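Why does cloth crease?

Have you ever pulled your favourite T-shirt out from the bottom of a drawer and found it covered in lines? I have, this morning in fact, and I wore it anyway. Creases are everywhere once you start looking for them. They're in your bedsheets, your school shirt, the curtains and the tablecloth at Granny's.

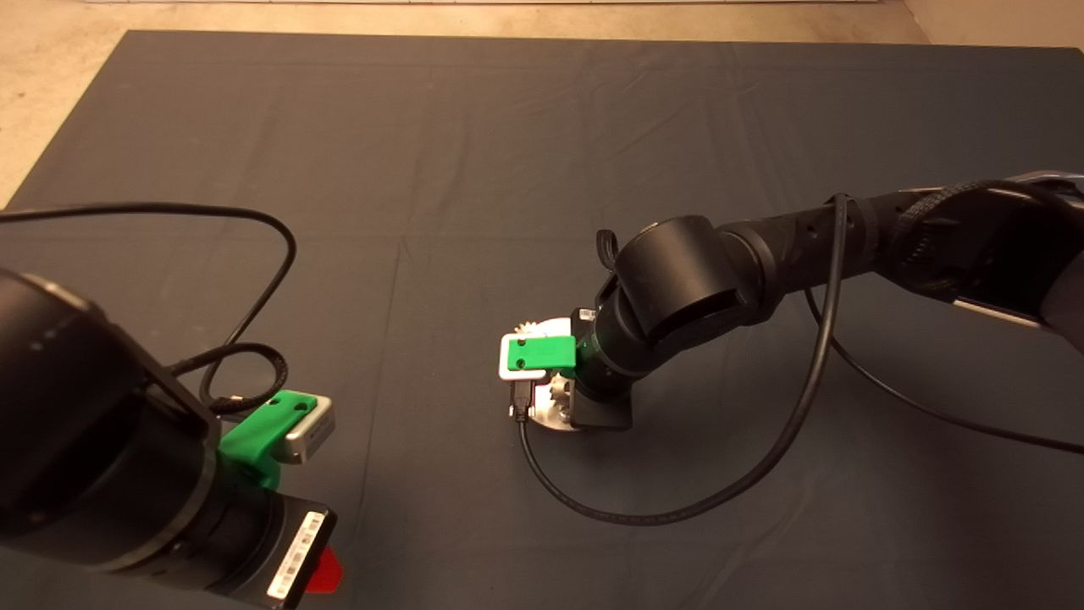
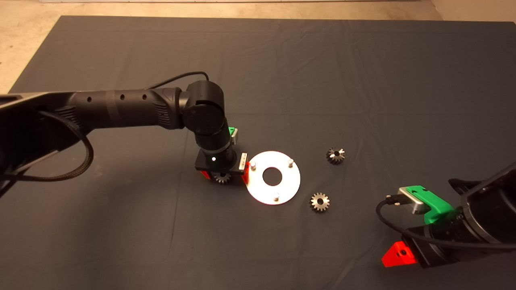
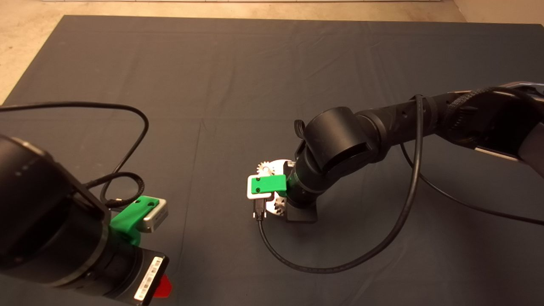

Dark grey cloth with soft creases, in all three pictures.

By Irkum

So what is a crease? To answer that we need to get very, very small. Most cloth is made of threads, and each thread is made of lots of tiny hairs called fibres, all twisted together. Cotton fibres come from the fluffy part of the cotton plant. Wool fibres come from sheep (thank you, sheep). Polyester fibres are made in factories, from the same sort of stuff as drinks bottles.

Now imagine you could zoom right inside one cotton fibre. You'd find long, long chains of even tinier bits called molecules, lying side by side. The chains hold on to their neighbours, a bit like a row of children holding hands. When you fold the cloth, the chains on the outside of the bend get stretched and the ones on the inside get squashed. Some of them let go of each other's hands, slide along a little and grab hold of somebody new. And there they stay, in a bent shape. That's your crease!

Water makes this happen much more easily. It sneaks in between the chains and loosens their grip, so they can slide about. When the water dries up, the chains grab on again wherever they happen to be. If you leave your wet swimming towel scrunched up in a bag (I'm not naming names), it dries scrunched.

Ironing is the same trick the other way round. The heat and the steam make the chains let go, the iron presses everything flat, and then they join hands again as the cloth cools down. Flat shirt! Irons get hot enough to burn you badly, so leave that part to a grown-up.

Wool is much better at bouncing back. Its fibres are curly, like miniature springs, and if you hang a woolly jumper up overnight in a steamy bathroom a lot of the wrinkles drop out by themselves. Polyester doesn't soak up much water, so it doesn't crease as easily as cotton does. Linen is the worst of the lot - I once sat down in linen trousers for one bus ride and got off looking like a paper bag.

Try it yourself

Find two old cotton hankies, or cut two squares from a worn-out pillowcase (ask first!). Dip one in water and squeeze it out. Leave the other one dry. Scrunch each into a ball, put an elastic band round it and leave them both on a sunny windowsill until the wet one has dried all the way through. That might take a couple of days, so be patient. Then take off the bands and shake them out. Which one has more creases? Can you smooth them away with your hands?

If you've got an old woolly sock, do that as well and see how it compares with the hankies.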